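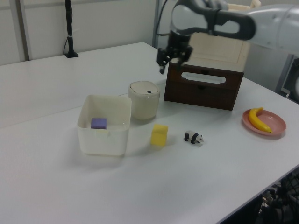 Flivico asked over lunch whether the planner should be allowed to change its mind once the arm is already moving, or whether we ought to make it finish what it started and look again. Half the people at the bench said "finish", Flivico stuck to "change", and I went back to my desk and rewrote the task loop to see who was right.

2026-08-15, Floltham bench

Where things stood this morning: the planner took one look at the table, wrote out the whole job as a list of steps, and the controller ran the list blind. Lovely when it works. If a block gets nudged between step one and step two, though, the arm goes to the old spot with total confidence and closes on air.

New version (branch is called trandadden, don't ask me to rename it now, the configs all point there). The planner still writes the full list, but each step carries a check with it — what has to be true before we start, and what should be true when we're done. Perception runs all the time in the background at 8 Hz and the checks read from that. If a check fails mid-reach, the arm slows, backs off upwards and asks for a new plan from wherever it happens to be.

Test layout is the usual household lot: purple cube in the open white bin, yellow cube out on the bare table next to the panda, banana on the pink plate, the canister behind the bin and the brown drawer unit at the back. I like this one because it mixes easy and nasty. The yellow cube is a gift. The purple one sits close to the bin's back-left corner, so the gripper has to come down at the right angle or a finger lands on the wall.

Ran 21 trials before tea. Replanning mid-reach took 156 ms on average, which is so much better than I'd feared! I had budgeted 500 and was ready to grumble about it. Most of the saving comes from keeping the old plan and only patching the part that broke, so a moved panda no longer means thinking about the banana all over again.

Things that went wrong, so I remember:

The yellow cube and the banana swapped labels twice when the arm shaded the plate. Colour is doing too much of the work in the matcher. Added a shape term, weight picked by eye, needs doing properly.

White bin on a white table. The segmenter loses the near rim and now and then decides the bin is a much bigger bin. For now I'm fitting a box with rounded corners to whatever edges it does find and holding that fit until three frames in a row disagree with it. Crude, but the place poses stopped wandering straight away.

Dithering. With the checks set tight the planner flipped between two grasps on the purple cube and the arm hung there nodding. Put in a small cost for switching and it settled down. Kleinschmidt (the old planner from February) had the same cure in it, commented out, with no note. I've put it back with a note.

The drawer unit is still only an obstacle as far as the planner knows. I'd love to get the top drawer in as something we can open, and the oval cutout ought to be a decent thing for the detector to lock on to. The grasp sampler has no idea what to do with a hole, so that's a job in itself.

On the lunch question: change its mind, yes, but make it pay for it. Flivico has already asked for the switching cost to be a slider in the viewer, and I've said I'll do it.

Next: log every failed check along with the frame that caused it, move the matcher weights out of the code and into the config, and rerun the same layout with the lights at the window end off.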